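Lozano sash window kit: fitted and lived with

Reviewed by Arnulfo Paucar
9 May 2025

Our back bedroom has two timber sash windows that had rattled every winter we've been in the house. A joiner had looked at them and wanted more than I could spend this year, so I bought the Lozano draught kit instead and fitted it myself over one long weekend. I have now had it in for a full winter and into May, and I think I know it well enough to write about.

What you get

The kit comes in a flat cardboard box and covers two windows of ordinary size. Inside there are lengths of parting bead with a brush strip already set in a groove, matching staff bead, a roll of brush pile for the meeting rails, a bag of brass-coloured screws with cups, and a folded instruction sheet. There is no sash cord, and no pulleys. If your cords are frayed you will want to buy some before you start, as the sashes have to come out anyway.

I paid £117 from Plunness, including delivery. They also sell the parts separately, but when I added up the same lengths it came to more than the box price.

The bead is softwood, primed white. Mine was straight apart from one length of staff bead with a slight bow, which pulled in once it was screwed down. The primer is thin, and it chipped where I cut it. You should plan on two coats of decent paint over the top.

Instructions

The sheet is the weakest part of the kit. It has eight small drawings and very few words, and the drawing for the parting bead shows the brush facing the wrong way. I only noticed when I held a piece up to the old one. I emailed Plunness and had a reply the next morning from Boonsong Meesuk, who confirmed the brush goes towards the top sash and sent a corrected page. The boxes on sale now may have the right sheet in them, but check.

It also assumes that your old bead comes out in one piece. Ours had been painted in so many times that I had to score along both sides with a knife and lever it out in bits. That took most of the first morning.

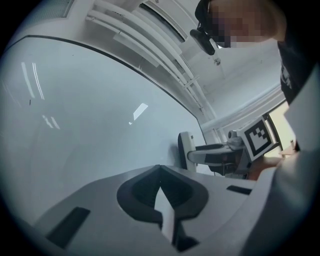 Fitting it

You need a fine saw, a mitre block, a chisel, a small drill, a screwdriver and a wide filling knife. I already had all of these except the mitre block, and the cheap Unitz one did the job.

With the old staff bead off, the bottom sash swings into the room. Have somebody hold it while you free the cords, as they are heavier than they look. The parting bead comes out next, then the top sash. After that it is mostly cleaning. I scraped out the channels, filled a few holes, sanded the edges of the sashes and left the filler overnight.

The new parting bead was a snug fit in one window and too tight in the other. I took a little off the back with a plane. It should tap in with the heel of your hand, and if you have to hammer it you will struggle to get it out again. Don't glue it.

The meeting rail strip needs a shallow groove cut along the back of the bottom sash. The sheet says this can be done with a chisel. I tried for 20 minutes, made a mess of the first few inches and borrowed a router from my neighbour Brayan Bermúdez, who was kind enough not to comment on my chisel work. With the router it was a short job. If you can't get hold of one, I would leave this part out and fit a stick-on strip for now.

The first window took me a day and a half and the second took an afternoon.

How well it works

The rattle has gone completely. In a strong wind you can still feel a little air at the bottom corners of the lower sash, where the brush stops short of the sill, but the curtains no longer move. The room is quieter too. We are on a bus route and I would say the traffic noise has dropped a fair bit, though I haven't measured it.

I can't give a figure for the heating. We had the radiator in that room replaced in the same month, so any saving is mixed up with that.

The sashes were stiff for the first few weeks. The brushes have settled since, and a rub of candle wax on the channels helped. My mother-in-law, who is 75, can now open the lower one by herself, and she couldn't before we started.

Condensation is the same as it was. It is still single glazing and the kit was never going to change that.

Compared with Garkell

I used the Garkell kit on a landing window at our last house. It was cheaper and the brush was pressed into plastic carrier strip that you pin to the existing bead. It went on in a couple of hours, but you could see the plastic from across the landing and one strip had come loose by the second winter. The Lozano looks like part of the window. If you rent, or just want to get through one cold spell, the Garkell is fine.

Points to know before buying

The bead lengths suit windows up to 2 metres high.
Only white primer is offered, with no bare wood for staining.
The screw cups are plated and one has already started to mark.
Spare brush pile can be bought by the metre.

Rating

Four out of five. I have taken one off for the instruction sheet and the thin primer. I've ordered a second box for the front room, which I'll do when the weather is dry enough to have the windows out.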